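4.2 Student teleoperation sessions

The second cohort of the Quartey course was asked to collect 40 demonstrations of a fruit-bagging task with the two-arm station, and then to train a policy on them. Earlier course reports (Amissah, 2023) treat student data of this kind as nearly equal to expert data. We doubt it. The reports give success rates but say little about who was driving, or how many attempts were thrown away.
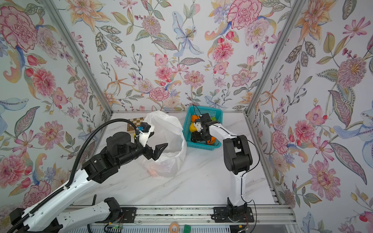

Figure 3. The two-arm station with the teal fruit basket and the plastic bag.

Students worked in teams of 6 and swapped drivers after every 10 attempts. Each team wrote its own rule for what counted as a success, and the rules did not agree. One accepted a fruit that landed in the bag after a second grasp – another did not. Comparing the teams by score alone therefore tells us very little, and we do not rank them here.

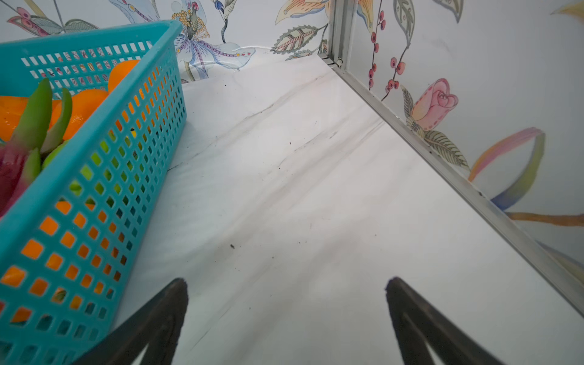
The wrist view raises a separate problem. Several teams argued that it would make the policy robust to basket position, yet none of them moved the basket between sessions, so the claim was never tested. A class that wants to make it should vary the layout first and report every failed attempt. We return to the discarded attempts in Section 5.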